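Categoría: Automatización | Incidencias

La célula de desmontaje de Fusbridge paró el jueves por un fallo de agarre. La pinza perdió fuerza con un procesador a poca distancia del zócalo y el control tardó 14 segundos en dar la alarma.

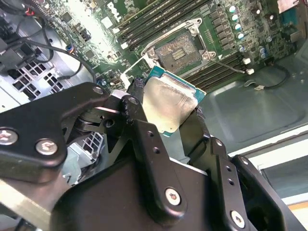
Foto: Ivis / Fusbridge

Man-sik Seok, responsable de mantenimiento, atribuye la pérdida a un parámetro de fuerza que volvió a su valor de fábrica tras una actualización. El equipo llevaba 211 ciclos con ese ajuste. El zócalo afectado tiene contactos doblados y la placa se ha retirado.

Hasta nuevo aviso se trabaja a velocidad reducida y con un operario junto al paro de emergencia. Los Xeon E5-1630V3 siguen en el programa de pruebas.
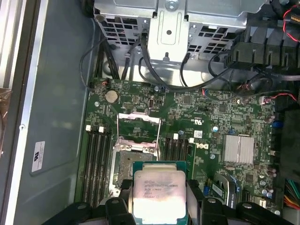

¿Hay que parar también las demás células?
Solo las que recibieron la misma actualización. Las otras pueden seguir, con revisión del parámetro al inicio de cada turno.

Usamos cookies propias y de terceros. Aceptar | Configurar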